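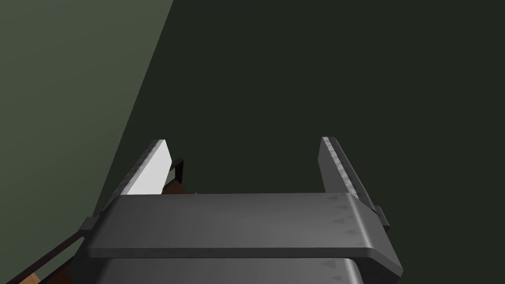

4 min read

The Kratochvíl Novels: Complete Boxed Set
Oldřich Malý, translated by Bohumila Slanina
Juvetti Editions

Paperback, slipcased
In stock, ships from our own back room
$164.00
Quantity
Add to cart
Add to wish list

Inspector Kratochvíl does not like his job, his shoes or the town of Zirneck, and over the course of this series he solves murders in all three. (The shoes are in book two. You'll see.) For years English readers could get hold of the first book, the fourth book, and a large-print edition of the sixth that gave away the ending of the fifth on its back cover. Now the whole series is in one box, in order, and you can finally find out who Magda is.

We have been asked for this set so often that one of our regulars stopped saying hello first. You know who you are. It's here. Hello.

What's in the box

The Ferryman's Receipt
A Quiet Street in Zirneck
The Widow Sulberg
Cold Soup
Nine Bells
The Man Who Owed Everyone
Kratochvíl Goes Home

Plus a booklet of 28 pages with a map of Zirneck, a family tree for the Sulbergs, and an afterword by the translator. Do not open the family tree until you are done with The Widow Sulberg. It has death dates on it. We have told Juvetti what we think of that.

Where to start

Book one, please. We get this question at the counter a lot, usually from someone who has read on the internet that the series "really gets going" with Cold Soup. Cold Soup is the best of them, no argument, but half of what makes it so good is that you've already spent three books watching Kratochvíl be rude to the landlady, so when she stops answering the door it hurts. Start there and she's just a woman who doesn't answer a door.

If you read the old translation of The Ferryman's Receipt, it's worth reading again in this one. The earlier version cut every scene in the ferry office, presumably on the grounds that they were about paperwork. They are about paperwork. The murderer is also in them.

About the translation

Slanina did all seven, and it shows. The jokes land in the same place each time they come back, and people who talk like their mothers in the Czech talk like their mothers in the English. Her Kratochvíl is drier than the one some of you remember. He says "I see" 63 times in Nine Bells, according to her afterword, and she tried to make each one a slightly different insult. I read it with a pencil and would say she managed most of them.

She has left the street names alone. There's a pronunciation guide in the booklet, and it will help you up to a point.

The physical object

Sewn bindings, so you can hold them open with one hand and eat with the other. Cream paper, decent margins. The type is a little small in The Man Who Owed Everyone, which is the longest of the seven by a good way and had to fit the slipcase with its siblings. If you borrow your reading glasses from the person next to you in bed, warn them.

The slipcase is snug. Very snug when new. Push two of the middle books from the back and the rest will follow. Do not hold it upside down and shake, as we did, over a mug.

The spines line up to make a picture of the river. Anyone who shelves them out of order will have a ferry going through a church.

Book club edition?

No such thing, sorry, but clubs ordering four or more sets get 17 percent off, and we'll put in a sheet of discussion questions for each novel. I wrote them myself and they get shorter as they go along. The one for Kratochvíl Goes Home just asks whether you're all right.

A fair warning for clubs: The Widow Sulberg splits people. Half of any room thinks she did it even after the confession of the person who did it. Plan for a long evening and something more substantial than crackers.

Is it for you?

If you like your detectives tired and your villages full of people who saw nothing from a window with an excellent view, yes. There's little blood. There is a good deal of soup, a lot of weather, and one scene with a goose that I've had complaints about. If you need a chase every few chapters, the nearest thing on offer is in book six, and it takes place on a bus that keeps stopping for passengers.

The dog lives. We get asked that too.

Details

Publisher: Juvetti Editions
Language: English
Format: Seven paperbacks and booklet in card slipcase
Bonus booklet: 28 pages
Sold separately: Not yet. Juvetti says January for the single volumes, starting with the first two.

Shipping and returns

We pack in cardboard and far too much paper. The set is heavy, so if your mail carrier gives you a look, that's why. Unread sets can come back within a month for a full refund. We check for crumbs.

Signed bookplates are available while they last. They're signed by Slanina only. Malý doesn't sign things, and the letter he sent to tell us so had no signature either.

You might also like

The Kratochvíl tote bag (holds six of the seven novels)
Map of Zirneck, folded, without the Sulbergs
Gift card, any amount

Page updated 11 Oct 2025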